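Ata da reunião do Grupo de Acompanhamento das Bolsas de Estudo
Agrupamento de Escolas de Bolville 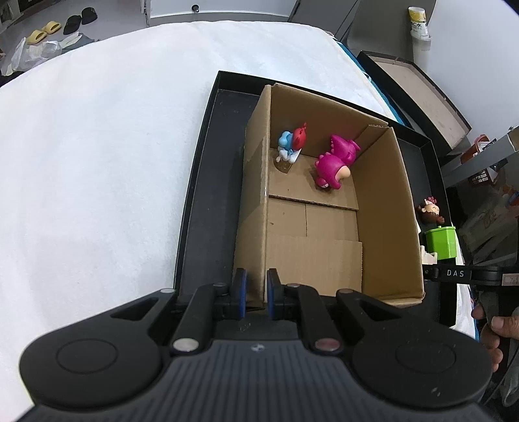
1. Abertura e presenças

Na sexta-feira, 13 de abril de 2018, reuniu na biblioteca da escola secundária o Grupo de Acompanhamento das Bolsas de Estudo. A sessão teve início às 17h30 e foi presidida por Aino Kinnunen, coordenadora do ensino secundário. Secretariou Da-eun Moon, do gabinete de orientação escolar.

Estiveram presentes os diretores das turmas A, B, C e E do 12.º ano, duas representantes dos encarregados de educação, um representante dos alunos e a técnica de ação social do município. Faltou, com justificação, o diretor da turma D, que enviou por escrito os dados da sua turma.

2. Aprovação da ata anterior

A ata da reunião anterior foi lida e aprovada por unanimidade, com uma correção no ponto 4: onde se lia "declaração de rendimentos do aluno" passa a ler-se "declaração de rendimentos do agregado familiar".

3. Ponto de situação das candidaturas

A secretária apresentou os números recolhidos junto dos diretores de turma. O 12.º ano tem 200 alunos inscritos. Destes, 92 manifestaram intenção de pedir bolsa para o ensino superior e entregaram a ficha de intenção. Há 30 processos com a documentação completa. Os restantes têm pelo menos um documento em falta, quase sempre o comprovativo de morada ou a composição do agregado.

A diretora da turma B disse que vários alunos entregaram a ficha sem a assinatura do encarregado de educação e que foram devolvidas. Pediu que a assinatura passe a ser verificada no momento da entrega, ao balcão, para evitar idas e voltas.

O representante dos alunos referiu que alguns colegas não pediram bolsa por pensarem que a média os excluía. A presidente esclareceu que a ficha de intenção não depende da média e pode ser entregue por qualquer aluno do 12.º ano. Ficou acordado que os diretores de turma repetem esta informação na próxima aula de direção de turma.

4. Sessões de apoio às famílias

Realizaram-se duas sessões de apoio ao preenchimento, ambas na sala de informática. A primeira teve boa adesão. A segunda coincidiu com o torneio de andebol e teve poucas famílias.

As representantes dos encarregados de educação propuseram uma terceira sessão num sábado de manhã, para quem trabalha por turnos. Lembraram que muitos pais trabalham na Saniteo e não conseguem estar na escola antes das 19h. Discutiu-se se a sessão deveria ser na escola ou na junta de freguesia de Fontana, onde vive uma parte dos alunos que vêm de autocarro. A técnica de ação social confirmou que a sala da junta tem ligação à internet, mas apenas quatro computadores.

Deliberado: fazer a terceira sessão em Fontana, com marcação prévia e um máximo de 15 famílias. A escola empresta computadores portáteis. A secretária trata das inscrições.

5. Prazo interno de entrega

O diretor da turma C propôs adiar o prazo interno por duas semanas. A diretora da turma E discordou - na sua opinião, no ano passado o adiamento só serviu para acumular tudo nos últimos dias. A presidente lembrou que a secretaria perde uma funcionária em junho, por motivo de licença, e que os processos têm de ser conferidos antes disso.

Posto à votação, o adiamento foi rejeitado com dois votos a favor, cinco contra e uma abstenção. Mantém-se o prazo já comunicado às famílias. Os processos incompletos nessa data podem ser entregues com uma nota a indicar o documento em falta.

6. Bolsa de transporte

A técnica de ação social informou que o município vai manter o apoio ao transporte para os alunos que fiquem colocados em Nunport e façam a viagem diariamente. O pedido é separado do pedido de bolsa e só pode ser feito depois da matrícula, em setembro. O valor ainda não foi fixado.

Uma das representantes dos encarregados de educação perguntou se o apoio pode ser acumulado com a bolsa de alojamento. A técnica respondeu que, pelo regulamento em vigor, não pode, e que os alunos devem escolher um dos dois. Ficou de enviar o texto do regulamento à secretária para ser afixado junto do gabinete de orientação.

7. Divulgação

Foi analisado o folheto preparado pelo gabinete. Sugeriram-se as seguintes alterações:
- pôr o prazo na primeira página, em letra maior;
- retirar o parágrafo sobre os anos anteriores;
- juntar o horário do gabinete e o número da extensão telefónica;
- fazer uma versão em inglês para as famílias que a pedirem.

O representante dos alunos ofereceu-se para passar nas turmas com a versão corrigida. A proposta foi aceite, devendo as visitas ser combinadas com os professores.

8. Outros assuntos

A diretora da turma A perguntou quem conserva as cópias dos documentos fiscais depois de concluído o processo. A presidente respondeu que ficam na secretaria, em armário fechado, e que não devem ser guardadas cópias nos dossiês de turma. Os diretores que ainda tenham cópias entregam-nas na secretaria até ao fim do mês.

Foi também pedido que a impressora do gabinete seja reparada. A secretária já fez o pedido aos serviços administrativos e aguarda resposta.

9. Tarefas

Da-eun Moon - inscrições para a sessão de Fontana, correção do folheto, afixação do regulamento de transporte.
Aino Kinnunen - contacto com a junta de freguesia e requisição dos portáteis.
Diretores de turma - lista atualizada dos documentos em falta, por aluno, a enviar à secretária.
Técnica de ação social - envio do regulamento.

10. Encerramento

A próxima reunião fica marcada para a segunda semana de maio, em dia a confirmar por correio eletrónico. Nada mais havendo a tratar, a sessão foi encerrada às 19h10, dela se lavrando a presente ata, que depois de aprovada será assinada pela presidente e pela secretária.

A presidente, Aino Kinnunen
A secretária, Da-eun Moon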